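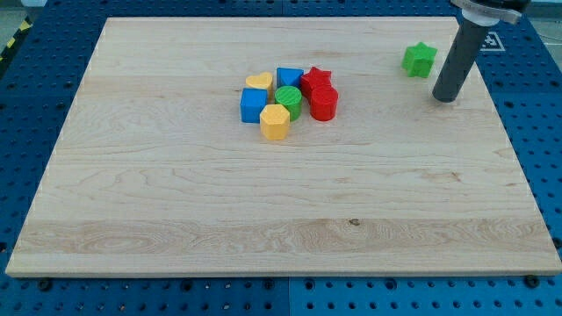 My brother wanted to know when the arm was going to do something useful, and could it please start with the dishes.

"Blocks first," I said. "Then dishes."

He had driven in from Dokville with a sack of oranges and a low opinion of robotics. I'd been in the Pistgate shop since breakfast, and I was so happy I could hardly stand still. The arm was called Um, after the noise I made when anyone asked what it was for. It ran on a controller named Toltico that I had rewritten so many times I knew its error messages like song lyrics.

"What's the test?" he said.

"It pushes a block across the board and stops. No grabbing, just a nudge, as gentle as you'd slide a chess piece."

"And it can't do that?"

"It's done it 1,244 times in simulation!"

He peeled an orange and waited. He's very good at waiting, which I suppose he got from watching me build things.

I'd printed the blocks at home in November, hearts and stars and cylinders, two of them twice because the first ones curled off the plate (I kept the curled ones, I loved them too). The board was maple. I'd spent a whole evening sanding it and another one bolting it down, and I would have told him all about the grain if he'd let me.

"Green star," I said. "Fourteen centimeters, toward the others. Ready?"

"Do I need goggles?"

I hit the key. Um gave its little hum, the one I could feel through the soles of my shoes, and the tip came in against the star so softly that I only knew it had touched when the star began to move. It went across the wood in a slow line, turning a bit as it went, one point swinging around like a hand on a clock. Then it stopped.

I got the ruler. Fourteen on the nose.

My brother had quit chewing. He leaned over the board with juice running down his wrist.

"Make it do the heart," he said.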